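Notes > Platforms > Creator income

Print this page | E-mail this page

Makska Revises Its Membership Terms for Small Channels

Posted by Eluned Phillips in March

Makska has issued revised terms for channel memberships, and they take effect for existing channels at the next renewal. I have operated a small review channel on the service for several years, under the name Drarness, and I have now read the terms in full. The following notes are intended for other owners of channels of a similar size. They reflect my own reading and do not constitute legal or tax advice.

The principal change concerns eligibility. Under the former terms, a channel was required to hold 1,000 followers before it could offer paid memberships. The new threshold is 848. The notice does not explain how that figure was reached, and my written inquiry on the point received a standard acknowledgment. Channels that qualify under the lower figure will find the option under Earnings, where it must be switched on by the account owner. Moderators and co-hosts are not able to do this, even where they hold full editing rights.

The second change concerns the platform's share. Makska will retain 29 percent of each membership payment made through its website. Payments made through the mobile app are subject to a further deduction by the relevant app store, and the statement now shows the two amounts on separate lines. I regard this as a real improvement. Under the old layout a single figure was given, and it was necessary to work backward in order to learn what had been taken and by whom.

Payment dates have also moved. Earnings will be released on the 13th of each month, provided that the balance has reached 20 dollars. A lower balance is carried forward. Channels with few members should plan accordingly, as it is possible to wait several months for a first payment.

Tax records require some attention. Griffiths, the firm that prepares my annual return, has asked that I keep the monthly statements as issued and not rely on the yearly summary, which groups memberships together with one-time tips. The statements may be downloaded as spreadsheets. They remain available for two years, after which they must be requested from support.

I have used Hestiron for some time to track viewing hours and member renewals. It reads the new statement format without difficulty, although the column for app store deductions must be added by hand — the setting is under Reports, then Fields. Members who cancel partway through a month are still counted until the month closes, and the totals will therefore differ slightly from those shown by Makska.

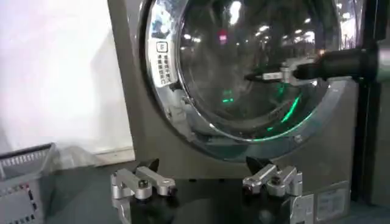
Member-only videos are the part of the new terms on which I have received the most correspondence. A video may be placed behind the membership for as long as the owner wishes, but once it has been made public it cannot be restricted again. For product reviews I intend to release the full version to members first and the public version a week later. A review of a front-loading washing machine would follow that pattern: the public version would cover the basic points, such as the size of the round door and how the controls are laid out, and the member version would add the complete wash cycles without cuts. Sponsored reviews are excluded from early release under section 4, and owners should read that section before entering into any agreement with a manufacturer. I have asked Makska whether a product supplied on loan counts as sponsorship and will add the reply to this post when I receive it.

Contact | Copyright Eluned Phillips | Back to top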